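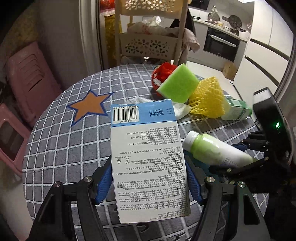 Carton end panel, lot and date lines next to the barcode

Thread: Dot-printed dates, which one do you enter?
Board: Home supplies and storage

shelfdepth
I keep a stock list for my father's dressings and other supplies, 48 lines in a spreadsheet at the moment. Columns are item, lot, made, expires, quantity. The carton in the photo has a code WJ20241016, then 2024-10-16, then a second date starting 2027-10-1 with a last digit I can't read with confidence. I entered the first date as made and the second as expires. What do you do with the missing digit? My sheet rejects a partial date.

Mutell
Enter the earliest date the visible digits allow. 2027-10-10 in your case. You lose a few days at most and the sort order still works.

okra_bin
Disagree. If made is 2024-10-16 and the shelf life is three years, the expiry is either 2027-10-15 or 2027-10-16 depending on how the maker counts. Both fit your visible digits. Use the 15th.

Mutell
You are assuming a three-year life. It fits, but it is still an assumption, and he asked about a digit he can't read.

okra_bin
A product with a life of three years less six days would be unusual.

Mutell
Agreed that it would be unusual. I still don't type unusual or usual into a date field. I type what is on the box or the worst case.

shelfdepth
For what it's worth, the code appears to be the made date with two letters in front. I put it in the lot column. Is that safe?

Orla Hayes
I did goods-in for a clinic supplier for several years. A lot code that repeats the date of manufacture is common. It is also a poor code to search on by itself, because two products packed on the same day can end up with the same string. Key your rows on product number plus lot. Never on lot alone.

On the expiry, write the date as read with a question mark in a text column, and put the conservative date in the real date column. Two columns. Then whoever looks at the sheet later knows which value was observed and which was filled in.

Flukska
Seconding the two columns. I had 129 rows in a list like this and could not tell afterward which dates I had guessed. Rechecked the lot on a Friday night with a flashlight.

dunmore_k
Does the number under the barcode help? 603-014942 on yours.

Orla Hayes
It might be a product number or an internal stock number. Don't assume it carries a date. Copy it exactly, including the hyphen, and format the column as text first. Spreadsheets strip leading zeros and sometimes turn hyphenated numbers into dates.

dunmore_k
Mine did that to 10 rows in September. Everything of the form 3-14 became March 14.

okra_bin
Back to the digit. Dot printing on coated board rubs off where cartons touch in a stack. Hold a lamp low to one side and tilt the panel. You can sometimes get the missing stroke from the gloss difference. And if there is an inner pouch, check whether the date is repeated there. I would trust the pouch over the carton anyway, as loose pouches get put back in the wrong box.

Mutell
That I agree with. The pouch settles it if it has a date.

shelfdepth
Will check the pouches. I have added the text column and set the date column to 2027-10-10 for now.

okra_bin
Five days early. Fine.

Flukska
Is there a limit on rows before sorting gets slow? I am near 200 now.

Orla Hayes
No. Freeze the header row and sort on the date column.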